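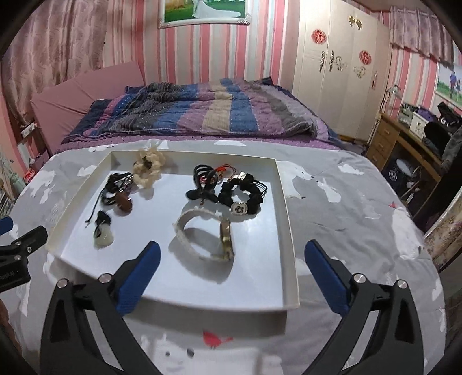
What size tray do you need for everyday jewelry and hair things?

Smaller than you think. If it holds what you wear in a normal week with a little space between the pieces, it's big enough, and anything larger tends to fill up with receipts and loose change.

Risix Shallow Accessory Tray, White
26 June 2026, by the Tulport shop desk
5 min read
Last updated in August

We've carried plenty of boxes, stands, hooks and little drawers over the years, and the thing we keep going back to at home is a plain white tray with low sides. The Risix is our favorite of the lot. It has one open space, no lid, no lining and no compartments, and I love it for exactly those reasons! You put your things in it when you take them off, and you see them all when you get dressed.

White was the right choice, by the way. Dark cords, black beads and tortoiseshell brown all stand out against it, and so do small metal parts like clasps and jump rings (the ones that vanish on a patterned bedspread). Cream and pale stones are a bit softer against the white but still easy to find, especially if they hang from a dark cord or tassel.

What goes in it

Our tray at the shop has a mix in it most of the time: a leather cord bracelet with a brown bead on it, a jade-look pendant with a black tassel, a beaded bracelet with a round watch face, a woven-strap watch, a claw clip, a fabric flower scrunchie. None of those would sit well in a ring box. The scrunchie alone would take up a whole compartment, and a claw clip never lies flat in anything with dividers. In an open tray they just find their own spots.

Watches do well in it too. A watch on a closed strap can stand up on its edge, which keeps the face from rubbing against the metal on your other pieces. If you wear a soft woven strap this is a nice habit to get into, and it saves the strap from getting creased in a drawer.

Cords, tassels and thin strings

These are the troublemakers. A thin string will wrap itself around the teeth of a claw clip the minute you look away, and then you're picking at it with a fingernail at 7 in the morning. A few things have worked for us:

Keep clips at one end and anything stringy at the other.

Lay tassels out straight, with the strands all going the same way. If a tassel does get bent, hold it over the steam from a kettle for a few seconds (keep your fingers well back, and keep real stones and glued parts away from the steam) and comb it out gently.

Loose cords with nothing on them yet can be wound around two fingers and tied with a twist of thread. I keep meaning to do this with all of mine.

If you already have a knot, tip everything out onto a bed or a towel and work from the middle of the tangle outward with a blunt needle. Pulling on the ends only makes it tighter.

Where to put it

Anywhere flat. Mine lives on the dresser, but I carry it to the bed when I'm choosing what to wear, or when I'm packing for a trip and want to see everything at once. The low sides make it easy to reach in from any direction, and they're still high enough to stop a round bead from rolling off onto the floor. On a mattress, set it away from where you sit down. I've launched a whole tray of earrings across a room by flopping down next to it, and one of them is still missing.

On a desk it fits nicely beside a lamp. In a shared bedroom, get two! It settles a surprising number of arguments about who had the good hair clip last. I'd keep it off a sunny windowsill if you have leather or dyed cords, which fade faster than you'd expect. Bathrooms are fine for clips and scrunchies but not so good for watches or leather.

Cleaning

Wipe it with a soft damp cloth and dry it right away. For makeup smudges use a drop of dish soap. Skip scouring pads, which leave fine scratches that then collect dust, and white shows all of it. That's the one real drawback of the color. I give mine a wipe every Sunday-ish sort of time and it takes less than a minute, most of which goes on taking things out and putting them back in.

While the tray is empty, go over the jewelry too. A dry cloth is enough for beads and metal. Leather cord likes a tiny bit of conditioner now and then, rubbed in with a fingertip and left overnight. Scrunchies can be washed by hand in cool water, flower ones included, as long as you shape the petals again while they're damp.

Details

Name: Risix Shallow Accessory Tray
Color: white
Weight: 196 grams
Compartments: none
Lid: none
Stacking: yes, when empty
Item number: 869

Goes well with

The Flistater is a small cloth roll with a snap, good for the two or three pieces you take on a trip. It slips flat under the tray when you're home. We like the gray best.

Mạc tassel cords come in black, red and natural, and they're the ones we use for restringing pendants. They hold a knot very well and they don't shed. Each spool is 100 feet, so one of them will keep you and most of your friends going for a long while (they do make good presents, cut into lengths and tied up with a bead).

A few things people ask us

Will it scratch my watch? The tray has a smooth surface, but grit is what scratches watches, so keep it wiped out. Standing the watch on its edge helps.

Can I eat off it, or serve food on it? Please don't. It's made for accessories and hasn't been tested for food.

Does it come with dividers? It doesn't, and we've tried a few from other makers without finding any we liked. A small dish set inside one corner does the same job for earrings and rings, and you can lift it out.

Is it good for kids' things? Very. Beads, clips and friendship bracelets all go in, and a child can find what they want without emptying a drawer. Keep it up high if there's a baby or a toddler in the house, though. Beads and small parts are a choking risk, and a low open tray is an invitation.

How many pieces does it hold? It depends so much on what you wear that I don't like to give a number. Flower scrunchies eat up space and thin bracelets hardly take any. When you have to dig, it's too full.

Can I return it? Yes, within 45 days, unused, in the box it came in. Write the item number on your note and we'll look after the rest.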